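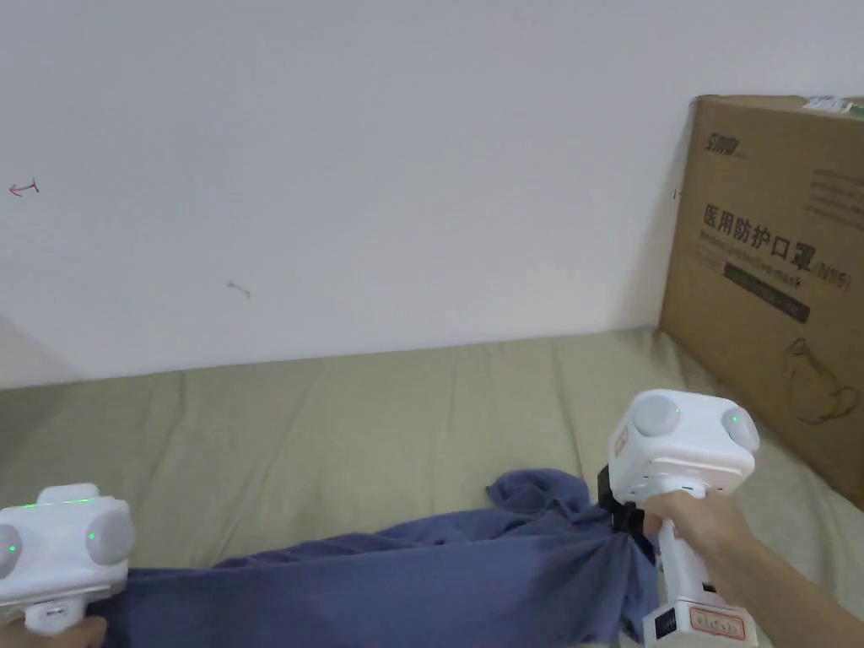

21 April 2020
by Phúc Bùi

The quote from Rarkach came back and I have been mad at it since breakfast. They want $1326 for a pair of handheld grippers, plus shipping, plus a "starter license" that runs out before the year does. Gellero will sell a pair for $1146 with no license, but the charging dock is extra and so are the spare jaw pads, and their sales guy went quiet when I asked how long a set of pads lasts on cloth.

I have read the pitch many times now. You skip the robot, you do the chore yourself holding the grippers, and the recordings teach an arm to do it later. Fine. I buy the first half. Folding and bunching fabric with two clamps on sticks is slow and a little silly, but a person can learn it in an afternoon. What I can't find is one small shop that has gotten to the second half and will say what it cost them all in.

My budget in March was $700. That was supposed to cover hardware, a bigger drive and a bit of paid time for whoever does the folding. I came up with it before I had asked for a single quote, so take it for what it's worth. The drive alone was $164.

Things I want in writing before I pay anyone:

What happens when one gripper of the pair dies. Rarkach replaces pairs only. Gellero says "case by case," and I've heard that one before.

Who owns the recordings. Feng, who I also talked to, had a clause on page four that I had to read three times and still didn't like. They're off the list.

Battery life under real use, with the jaws opening and closing all day. The number on the spec sheet is for idle.

Weight. It sounds like a small complaint until you hold one up in each hand for an hour. I'd pay more for a lighter handle and I'd pay nothing at all for more indicator lights.

Brornard rents by the month, and I keep coming back to that. Renting costs more if you go past the summer, and everybody who sells these things will tell you so. But I don't know that we'll go past the summer. If the cloth data is no good by June I would like to mail the box back and be done.

So no purchase this week. I asked Brornard for a two-month price and told Rarkach to take the license off and try again.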